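Hauswirtschaftliche Betriebsführung II
Skript zur Lehreinheit 9: Wäschekreislauf und Bettwäsche im Beherbergungsbetrieb
Dozent: Valentin Zürcher
Stand: Donnerstag, 13. März 2025

9.1 Gegenstand der Lehreinheit

Die Lehreinheit behandelt den Weg der Bettwäsche vom Gästezimmer über die Wäscherei zurück in das Etagenlager. Vorausgesetzt werden die Kenntnisse aus der Faserkunde (Lehreinheit 2), insbesondere das Quell- und Schrumpfverhalten von Baumwolle und Mischgeweben. Fragen der Arbeitssicherheit werden nur gestreift; sie sind Gegenstand des Moduls im September.

9.2 Begriffe

Flachwäsche: Sammelbezeichnung für Textilien, die nach dem Waschen gemangelt und gefaltet werden. Hierzu zählen Laken, Bezüge, Tischwäsche und Geschirrtücher.

Umlaufbestand: Gesamtheit der Wäscheteile, die sich zu einem bestimmten Zeitpunkt im Zimmer, in der Wäscherei, auf dem Transportweg und im Lager befinden.

Ruhezeit: Zeitspanne zwischen dem Falten und der erneuten Verwendung eines Wäscheteils. Baumwollgewebe nimmt in dieser Zeit wieder Feuchtigkeit aus der Raumluft auf und erreicht seine Ausgleichsfeuchte.

Aussonderung: Herausnahme eines Wäscheteils aus dem Umlauf wegen Verschleiß, Verfärbung oder Beschädigung. Ausgesonderte Teile sind zu kennzeichnen und getrennt zu lagern.

9.3 Eigenwäsche und Mietwäsche

Betriebe mit eigener Wäscherei tragen die Kosten für Maschinen, Energie, Wasser und Personal selbst, behalten jedoch die Kontrolle über Waschverfahren und Lieferzeiten. Bei der Mietwäsche geht die Verantwortung für Beschaffung und Ersatz auf den Dienstleister über. Zu prüfen sind in diesem Fall vor allem die Mindestabnahme, die Haftung bei Fehlmengen und die Regelung für Reklamationen.

Als Fallbeispiel dient das Gästehaus Breria mit 30 Zimmern. Das Haus bezog seine Flachwäsche zunächst vollständig vom Textildienst Makhubela und stellte später auf ein gemischtes Verfahren um: Laken und Bezüge verblieben in der Miete, Frottierwäsche wird im Haus gewaschen. Die Betriebsleiterin Flora Swanson begründete den Schritt mit den wiederholten Fehlmengen bei Handtüchern zum Wochenbeginn. Die zugehörigen Lieferscheine finden sich im Anhang und sind für die Übung 9.6 heranzuziehen.

9.4 Farbe und Muster

Weiße Bettwäsche lässt sich bei hohen Temperaturen waschen und bei Bedarf bleichen. Eingewebte Muster, etwa bei Damast, werden durch das Bleichen in der Regel nicht beeinträchtigt. Bei gedruckten Mustern ist die Farbechtheit anhand des Pflegekennzeichens zu prüfen. Im Zweifel ist eine Waschprobe an einem Einzelteil durchzuführen und zu dokumentieren.

Dunkle Textilien sind von weißer Flachwäsche in jedem Arbeitsschritt zu trennen. Das gilt für die Waschmaschine ebenso wie für das Abziehen der Betten, den Etagenwagen und den Sammelsack. Feuchte dunkle Stücke können bereits durch längeren Kontakt abfärben. 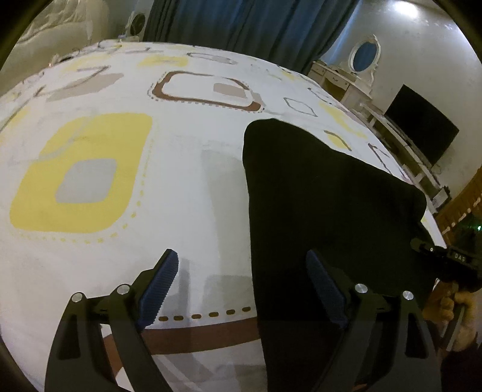 Abb. 9.1: Weißes, gemustertes Laken mit aufliegendem schwarzem Stoff.

Gerät ein dunkles Teil dennoch in die Weißwäsche, ist der gesamte Posten vor dem Trocknen zu kontrollieren. Verfärbungen lassen sich im nassen Zustand häufig noch durch einen zweiten Waschgang mit Bleichzusatz mindern. Nach dem Mangeln ist dies nur eingeschränkt möglich.

9.5 Kontrolle und Aussonderung

Die Sichtkontrolle erfolgt an zwei Stellen: beim Falten und beim Aufziehen. Zu achten ist auf Löcher, offene Säume, Vergrauung und Fleckenreste. Das beanstandete Teil wird mit Datum und Grund in die Aussonderungsliste eingetragen. Eine Entscheidung über Ausbesserung oder Weiterverwendung als Putztuch trifft die Hausdamenabteilung.

Im Fallbeispiel wurden aus einer Stichprobe von 20 Laken 2 ausgesondert, beide wegen offener Säume. Die Studierenden beachten, dass eine Stichprobe dieser Größe keine belastbare Aussage über den Gesamtbestand erlaubt.

9.6 Übungen

a) Ermitteln Sie anhand der Lieferscheine die Fehlmengen und ordnen Sie diese den Wochentagen zu.
b) Entwerfen Sie eine Aussonderungsliste für ein Haus mit gemischtem Verfahren.
c) Erörtern Sie, welche Folgen ein Wechsel von weißer zu farbiger Bettwäsche für Waschverfahren und Lagerhaltung hätte.

Schriftliche Lösungen sind bei Gregor Lindsay im Lehrsekretariat abzugeben. Die Besprechung erfolgt zu Beginn der Lehreinheit 10.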